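4.2 Deferral of dental care among adults without coverage

Of the adults who returned the questionnaire, 23 agreed to a longer interview about how they had decided to see a dentist, or to put it off. Interviews took place in August at the Betel clinic, or by telephone where the participant worked shifts. Most had aged out of a parent's plan before starting a job with benefits of their own. The gap in coverage ranged from a few months to most of a decade, and for several it had not closed when we spoke to them.

Cost was the reason given first in nearly every interview, but participants meant different things by it. Some had been quoted a price and could not pay it. Others had never asked for one and were working from a figure they had heard from a coworker or a sibling. One participant had set aside $1250 for a crown, spent the money on car repairs, and did not rebook. She described the tooth as "fine if I chew on the left."

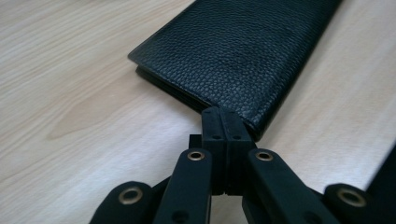
The second group is of more interest for clinic practice. An estimate that has never been requested cannot be corrected by a posted fee guide, and participants who assumed a high price tended not to phone at all. When we read out the clinic's fee for a basic examination and cleaning, several said it was lower than they had expected. Two asked to book during the interview itself, and we passed their names to the front desk with their consent.

Figure 2. Reported time since last dental visit, by type of coverage at interview. Participants who could not recall the year are omitted.

As Figure 2 shows, time since the last visit was longest among those who had never held coverage as adults. Pain was the usual trigger for a return. Bleeding gums were rarely treated as a symptom, and were often put down to brushing too hard.
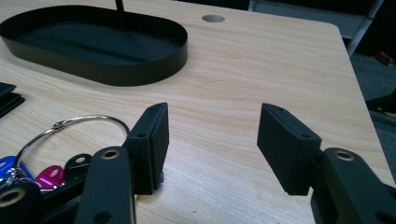 Paula Dinu objected, in the discussion that followed our first presentation of these results, that pain was being given too much weight: in her view people come back when somebody makes the appointment for them, and the sore tooth is only what they report afterward. She asked that the transcripts be recoded with the person who placed the call as a separate item.

We did so. In 19 of the interviews the participant had made the most recent booking alone, and in the rest a partner or parent had phoned. The numbers are too small to test, but the objection does not appear to account for the pattern. Participants who had been booked by someone else also described pain, usually of longer standing.
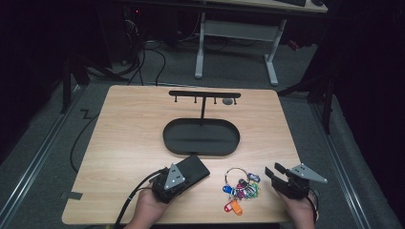 Evening hours mattered less than we had anticipated. The Fimunmont and Kashindye sites both stay open late on Monday, yet few of those interviewed knew this, and those who did had not used it. Payment by instalment was raised more often, generally as something the participant would have accepted had it been offered before treatment began.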